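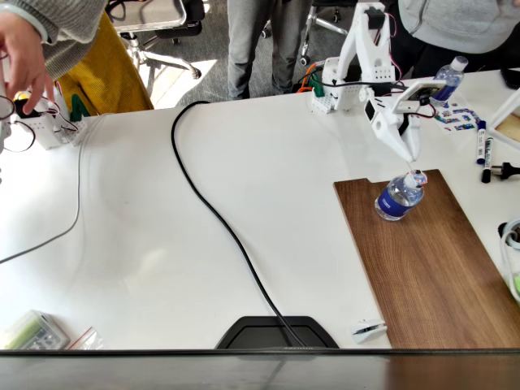
Plastic water bottles, markers and a wood-grain board on a white table with a black cable outlet cover at the front edge.

Jundow Introduces Hellik Shared Worktable for Workshops and Classrooms

PREKDALE, November – Jundow has added a shared worktable to its Hellik furniture line. The table is intended for rooms where small items, drinks and powered equipment are used on the same surface.

The Hellik worktable has a white top and a cable outlet cover set into the front edge. Power and data leads can be brought up through the outlet or run across the top to the rear. The standard top is rated for an evenly distributed load of 197 pounds. Leg height is adjustable in 2 steps.

Jundow tested the surface finish over 60 days of daily use at its Prekdale site. Test materials included marker ink, adhesive sticker residue and water from drink bottles. Marks were removed with a damp cloth and mild detergent. Solvent cleaners are not recommended.

"Most of the requests we received concerned cables and cleaning," said Mwende Langat, product manager for Hellik. "Users wanted a pale surface on which small parts are easy to find, and an outlet they can reach from a seated position."

Loose boards may be placed on the top as a separate work area. Boards are not included with the table.

Jundow has scheduled 2,113 units for the first production run. Orders are handled by Veres, the distributor for the Hellik line. Replacement outlet covers and leg sets can be ordered separately.

Media contact: Jundow Press Office, Prekdale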